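Brodie Lowther has 9 rules for a robot hand and he wants them all on one page. "If it's two pages they read the first one," he says. We caught him between runs at Cutari, talking fast, coffee going cold.

Rule one is speed. Slow near anything a person might reach for – slow near people, full stop. Rule two, check the fingertips before every session. "Every one. Not most sessions." Objects get written down too, fruit included. 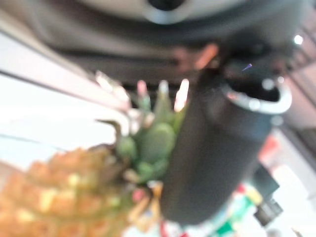
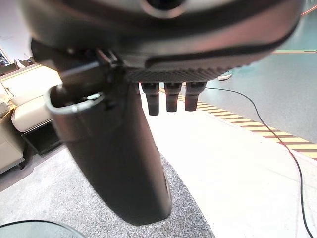 Wrist-level views from the hand at Cutari. First, a pineapple close up; second, the fingertips over the floor.

Tape on the floor is the one he argues about. Tipene Partington, who wrote the first draft, wanted a keep-out line and a cable rule in the same paragraph. Lowther split them. "Diffrent hazards, different rule." Logs get kept for up to 50 days, then reviewd.

Next draft is due in October. Rule 6 still isn't settled – who gets to hit stop. "Anyone," Lowther says. Partington wants that in writing.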